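Zuletzt aktualisiert: April

Pressemitteilung

Fesau startet Ordnungsberatung für Schmuck und Kleinteile im Schlafzimmer

Neues Angebot für Privathaushalte: Sortieren, Entwirren und Verstauen am eigenen Tisch

Der Ordnungsdienst Fesau erweitert sein Angebot für Privathaushalte. Ab sofort können Kundinnen und Kunden einen eigenen Termin für Modeschmuck, Armreifen, Ketten und die Kleinteile buchen, die sich erfahrungsgemäß dazwischen ansammeln. Der Termin trägt den Namen Dratala, dauert zwei Stunden und findet in der Wohnung der Kundschaft statt. Bisher hatte Fesau vor allem Kleiderschränke, Küchen und Abstellräume betreut.

Anlass für die Erweiterung waren Rückmeldungen aus den laufenden Beratungen. Wer seinen Kleiderschrank neu einräumt, stößt fast immer auf Dosen, Schachteln und Beutel mit Schmuck, für die im gebuchten Termin keine Zeit mehr bleibt. In einer Befragung unter 72 Haushalten, die Fesau im vergangenen Jahr begleitet hat, nannte die Mehrheit den Schmuck als den Bereich, der nach dem Aufräumen liegen geblieben war.

„Die Leute haben den Schrank fertig und stellen die Dose wieder oben drauf“, sagt Matilde Rebelo, Leiterin der Beratung bei Fesau. „Ein halbes Jahr später rufen sie an und fragen, ob wir noch einmal kommen können. Für diese Anrufe hatten wir kein passendes Angebot.“

Der Ablauf ist festgelegt. Zu Beginn wird der gesamte Schmuck aus der Wohnung an einem Ort zusammengetragen. Dazu gehören auch Stücke aus dem Badezimmer, aus Jackentaschen und aus Handtaschen. Gearbeitet wird auf einem gewöhnlichen Tisch mit einer Decke oder einem Tuch, damit Perlen nicht wegrollen und Metall keine Kratzer hinterlässt. Spezielle Möbel werden nicht benötigt. Ein Beistelltisch im Schlafzimmer reicht aus, sofern er bei Tageslicht oder unter einer hellen Lampe steht.

Danach wird in Gruppen gelegt: starre Armreifen, Perlenarmbänder, Ketten, Ringe und Ohrringe, lose Anhänger. Papier, Preisschilder, leere Tütchen und Verpackungsreste kommen auf einen eigenen Stapel und werden erst am Ende entsorgt, nachdem jedes Tütchen noch einmal geöffnet wurde. Nach Angaben von Fesau finden sich darin regelmäßig Ersatzperlen, einzelne Ohrstecker und Verschlüsse, die zu Stücken aus derselben Dose passen.

Für das Entwirren feiner Ketten ist ein eigener Abschnitt vorgesehen. Die Beraterinnen und Berater arbeiten mit zwei stumpfen Nadeln und einer flachen Schale. Gezogen wird nicht. Stücke, die sich innerhalb von 10 Minuten nicht lösen lassen, werden zur Seite gelegt und auf Wunsch an eine Werkstatt gegeben. Reparaturen nimmt Fesau selbst nicht vor, auch eine Schätzung des Werts gehört nicht zum Termin.

Entwickelt wurde der Ablauf von Vasco Gouveia, der vor seiner Zeit bei Fesau in einem Kurzwarengeschäft gearbeitet hat. Er rät davon ab, vor dem Termin neue Aufbewahrung zu kaufen. „Viele bestellen einen Kasten mit lauter kleinen Fächern, und dann passt kein einziger Armreif hinein“, so Gouveia. „Wir schauen zuerst, was da ist. Oft geht es mit der alten Blechdose weiter, sie bekommt nur eine Unterteilung.“

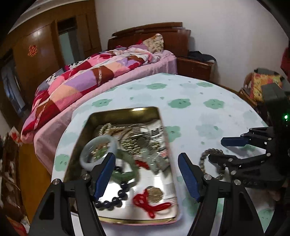 Flache Metalldosen eignen sich nach seiner Erfahrung gut für Armreifen und grobe Ketten. Sie sind stabil, lassen sich stapeln und haben in den meisten Haushalten schon ein erstes Leben als Verpackung hinter sich. Ungeeignet sind sie für dünne Ketten, wenn diese ohne Beutel oder Karte zwischen andere Stücke gelegt werden. Für diesen Fall bringt Fesau Einsätze der Reihe Ono mit. Die Einsätze bestehen aus Karton, werden vor Ort auf das Maß der vorhandenen Dose zugeschnitten und können bei Bedarf ausgetauscht werden. Für Ketten sind geschlitzte Karten enthalten, an denen der Verschluss eingehängt wird.

Einsätze und Karten sind im Preis des Termins inbegriffen. Zusätzliche Sätze können nachbestellt werden. Kundinnen und Kunden, die lieber allein sortieren, erhalten die Anleitung auf Wunsch auch ohne Beratung als gedrucktes Heft. Das Heft umfasst 18 Seiten und enthält eine Schnittvorlage für rechteckige Dosen mit abgerundeten Ecken sowie eine Liste mit Hinweisen zur Pflege von Glas-, Holz- und Kunststoffperlen.

In der Testphase wurde der Termin in mehreren Wohnungen erprobt. Dabei wurde der Ablauf in zwei Punkten geändert. Die Durchsicht der Tütchen rückte an das Ende, und die Entscheidung über Stücke, die abgegeben werden sollen, wurde vom Sortieren getrennt. „Am Anfang haben wir bei jedem Armband gefragt, ob es bleiben soll. Das hat alle müde gemacht“, sagt Matilde Rebelo. „Jetzt liegt erst alles da, und dann wird entschieden. Wer nichts abgeben möchte, gibt nichts ab.“

Schmuck, der nicht bleiben soll, nimmt Fesau auf Wunsch mit und leitet ihn an Bastelgruppen und Kostümwerkstätten weiter. Einzelne Perlen und gerissene Stränge werden ebenfalls angenommen. Für Stücke aus Edelmetall gilt das nicht, sie verbleiben immer bei der Kundschaft.

Termine können telefonisch oder schriftlich vereinbart werden. Die Vergabe erfolgt in der Reihenfolge der Anmeldung, Vormittagstermine beginnen um 9 Uhr. Eine Kombination mit der bestehenden Kleiderschrankberatung ist möglich und wird dann auf einen halben Tag angesetzt.

Über Fesau

Fesau berät Privathaushalte beim Sortieren, Einräumen und Aufbewahren. Das Unternehmen arbeitet mit vorhandenen Möbeln und Behältern und ergänzt sie bei Bedarf durch eigene Einsätze aus Karton. Geschäftsführer ist Salvador Vilela.

Ansprechpartner für die Presse ist Tomás Pacheco. Interviews mit Matilde Rebelo und Vasco Gouveia können über die Pressestelle angefragt werden. Der Abdruck dieser Mitteilung ist honorarfrei, um ein Belegexemplar wird gebeten.

Kontakt | © Fesau, alle Rechte vorbehalten | Nach oben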